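How to store vegetable seeds at home so they stay good until next spring

By Costel Ene
July 12, 2015

Many people ask me why their tomato seeds from last year did not come up. In most cases the seed was fine when it was collected, and it was spoiled later, in a warm kitchen drawer. I have kept my own seeds for 12 years and I work always in the same order.

Step 1. Dry the seeds

Spread them in one layer on a plate or on a coffee filter. Do not use kitchen paper, the seeds stick to it and you will tear it in the spring. Leave them in a room with moving air, away from the sun, for two weeks. Beans and peas need longer, about 30 days. A bean is ready when you cannot mark it with your fingernail.

Step 2. Sort them

Throw away everything which is flat, broken or has a hole. With lettuce and carrot I blow gently over the plate and the empty husks fly off. Do it outside if you can.

Step 3. Put them in small bags

Small clear zip bags are the most practical for me. One variety goes in one bag, and I press the air out before I close it. If you are not sure that the seeds are dry, use paper envelopes for the first month and change to bags after. 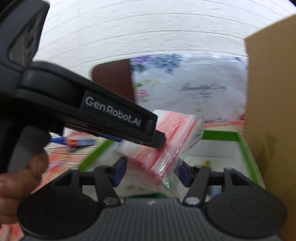

Step 4. Write the label

Write the variety, the year and the place in the garden where the plant was growing. Use pencil on a piece of paper and put it inside the bag. Marker on plastic rubs off during the winter, I lost the names of 3 good peppers in this way.

Step 5. Keep them cool

A closed jar in the refrigerator is best, on the lower shelf. When you take it out, wait until the next day to open it, otherwise water will form on the seeds.

Onion and parsnip seed should be used the next year. Tomatoes keep for four years or more.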